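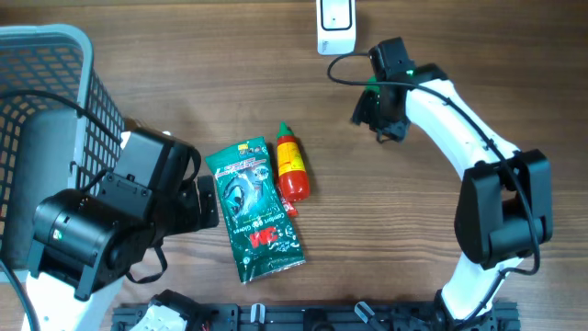
Ticket 517
Site: Gulivstead bus interchange, bay 28
Component: Clumach onboard emergency call unit
Status: reopened
Assigned: Roy Rudd

Reopened by depot. The silent alarm on the Riscombe route buses is still dropping calls to the control room. Last note on this ticket says "fixed by firmware update." I don't see what that was based on. One press in the yard with the engine off is not a test.

Update, 06:40
Pressed the driver's button on two buses parked in bay 28. First one reached control right away. Second one showed "sent" on the driver's display and control got nothing. So the display says sent when the unit has handed the message to the modem, and that's all it says. Drivers have been told it means somebody is coming.

Update, 09:15
Clumach support says it's our radio coverage. They said that in June too. Signal in the bay is fine, and the ordinary location messages from the same bus went through the whole time. Asked them to explain that. Got a link to the install guide.

Update, 11:30
Pulled the config from both units. Reply timeout is 3000 ms on the good one and blank on the bad one. Blank is supposed to fall back to the default. I doubt it does. Typed 3000 in by hand, restarted, pressed the button – control got the call. Cleared it, restarted, pressed again – nothing. Did the whole thing over with the same result.

Update, 14:05
Lockwood (the installer) says the firmware update "can't" wipe settings. Their own log has the timeout present before the update and missing after. Sent it back to them with the line marked.

Workaround: set the timeout by hand after every update, then make a live call and have control confirm by voice. Don't go by the display.

Not closing this. I still want to know why a blank field fails without an error, and whether the covert microphone setting gets wiped the same way. Control to check audio on the next test call. Rest of the Riscombe buses to be read out tonight as they come in.

R. Rudd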